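Home Packs Poles Sleeping Bags Sale Contact

Sturkberg 51 Trekking Pack

Every pack maker claims its back panel will keep you cool on a climb. Sturkberg claims it too, and we don't believe it. You will sweat. What the 51 does fairly well is carry a heavy load without chewing up your hips, and we think that's a better reason to buy one.

It holds 51 liters, if you count the side pockets and the lid, which Sturkberg does. The main bag is smaller than the Duto we used to stock. Ryota Honda took ours on a 12-day trek in May and came back with mixed notes. The hip belt stayed put. The "storm cover" let water in at the bottom on the second afternoon — so pack a liner, whatever the label says.

The maker says it is comfortable with up to 30 pounds. Ryota was happy at that weight and grumpy over it. The whistle on the chest strap is hard to hear in wind. The lid pocket is good. 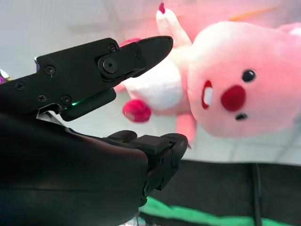 Will it fit in an airline cabin?

Don't count on it. The frame doesn't fold, and when it's full the pack is too tall for most overhead bins. Check it in, with the straps tucked away.

Comes in two back lengths. The short one fits a torso of up to 19 inches. Try it on with weight in it before you decide, and leave the tags on until you have.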